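Chapter 4
A Morning at the Open Day

If you have never been to an open day at a robotics workshop, I hope this chapter will make you want to go to one. I have been to a good many over the years, and I still come home with sore feet, a bag full of leaflets and at least one question I can't answer. The visit I want to tell you about took place in April, at the Dixit workshop in Brellau, which opens its doors to schools and neighbors once a year and puts out very decent coffee while it's at it.

I went with a class of 19 students from Rusow, most of whom had only ever seen robots in movies. I think they were expecting something on legs! What they found, after a long corridor and a short talk about keeping behind the yellow line, was a row of work areas, each with its own job going on and a member of the staff standing by to talk about it. We stayed longest at the one the workshop calls Prasari, where two arms share a single small space and the work is the sort of thing you might do in your own kitchen without giving it a thought.

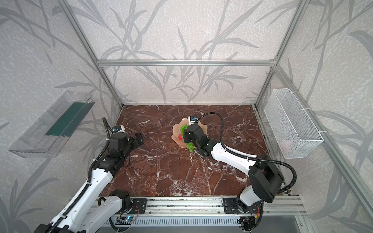
Dixon Prasad-Hale
Lecturer in Automation and author of this course

Take your time over the picture before you read on, and look first at the grippers. One is open and empty over the marble floor, while the other is over the shell-shaped bowl with the green grapes in it. Each gripper has a small camera mounted on top, so wherever the gripper goes, its camera goes too. We will come back to that in section 4.3, when we talk about what an arm needs to know before it can pick something up.

Fruit makes a wonderful teacher, by the way. A steel block has the same shape every time and doesn't mind being squeezed, but a bunch of grapes is soft, lumpy and never quite like the last bunch. One of the students asked why anybody would choose grapes when they could choose blocks, and the guide was so pleased with the question that we were there for a good while longer (we very nearly missed our bus). I would like you to keep that question in your pocket as you work through the pages ahead.

We will begin with the parts of an arm and the names of its joints, move on to grippers, and then spend a long section on how 2 arms can share one space without getting in each other's way. There is some arithmetic in that last part, though none of it is harder than what you met in Chapter 3.

Before you start

Write down a job you do with both hands, such as peeling an orange or folding a shirt. Note what each hand is doing at every step, including the times when one of them is simply waiting. Keep your notes, as you will need them for the first exercise in section 4.1.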